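Dritham (robot)

Dritham is a two-armed upper-body robot assembled in a shared workshop in Lokow. The build was started in January by Mared Llewellyn and Keir Drummond, with control software by Régis Collet. It is used mainly for tabletop handling trials.

Design

Each arm is a chain of rigid links ending in a multi-fingered hand. The hands are mounted at white wrist cuffs, and part of the cabling runs outside the links - a choice that eases repair but limits how far the arms can turn. A white shell covers the torso. Joint limits are set in software and checked before each session.

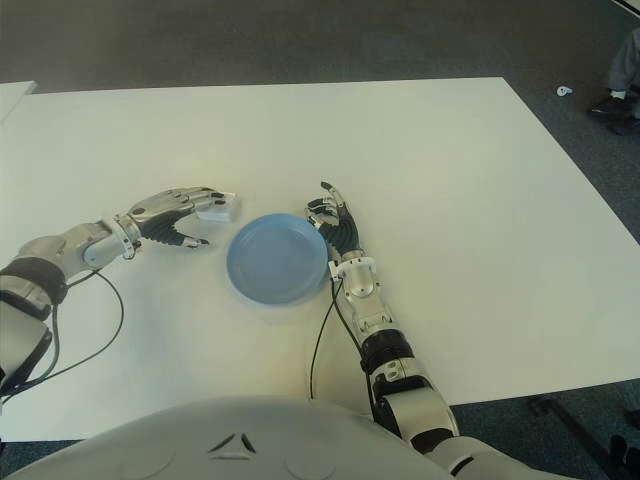 Dritham at the worktable, with a small white rectangular object held in the left hand beside a light blue plate.

Testing

The standard trial is a pick-and-place task in which a small object is moved to or from a plate. A full series consists of 180 trials, split into sets of 12. The finger controller was rewritten by Angelica Cruzado after the first series, and grip force is now set separately for each finger. Build notes were last revised on 12/03/2023.

See also

Gaillard (gripper)
Dratthorpe arm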